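Filed under: Around the House > Packing & Moving

How I Pack a Box of Toys So It Survives the Mail

My nephew lives 2000 miles away, in Codlow, and every May I mail him a birthday box. The first one arrived looking like someone had sat on it. I've gotten a lot better since then, so this is how I do it now (two kids of my own, a very small closet, no fancy supplies).

Start with the box. Pick one that leaves you two inches of space on every side once the toys are in. I used to reuse whatever was in the garage, and soft old cardboard is just asking for trouble! Press on the corners, and if they give, put it in the recycling.

Next, sort by weight. Heavy things go on the bottom, flat side down. Play food and other light plastic bits go in last, in a zip bag with the air squeezed out, or they'll migrate into every corner and rattle the whole way.

Fill the gaps with crumpled paper, more than you think you need. Close the flaps and give it a gentle shake. If you hear anything, open it back up and add more.

Now the tape. Use real packing tape, please, not the masking kind. Run one strip down the center seam and let it hang over each end by a few inches, then tape across both short edges so the whole thing makes a big letter H. Do the bottom the same way, before you fill it. Rub it down hard with your thumb, especially if your house is chilly.

Packing tape and play food:
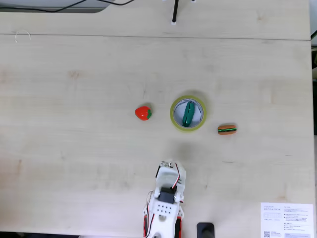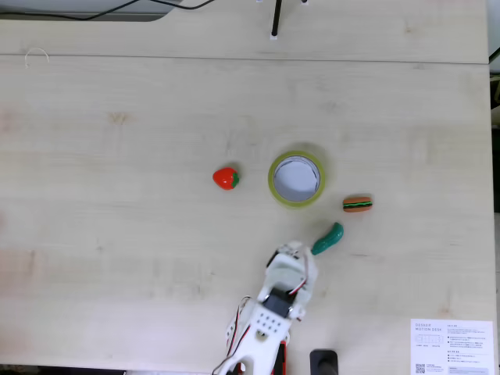
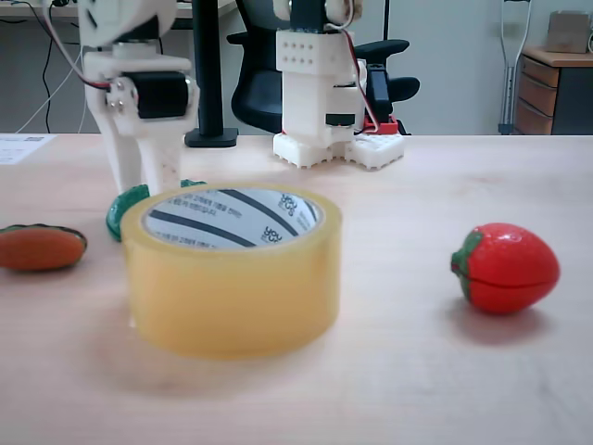
Orla Quinlan wrote in to say she skips the paper completely and stuffs the gaps with socks and T-shirts the kids need anyway, and that her last box to Cuadros got there without a single cracked toy. I love that, and I'm stealing it for next year.

Last thing is the label. Write the address on a slip of paper and tuck it inside too, in case the outside one gets torn off. Put clear tape over the ink but leave any barcode uncovered, as shiny tape can confuse the scanner. Then off to the post office, and try to beat the lunch line.

Contact | © Podomier | Back to top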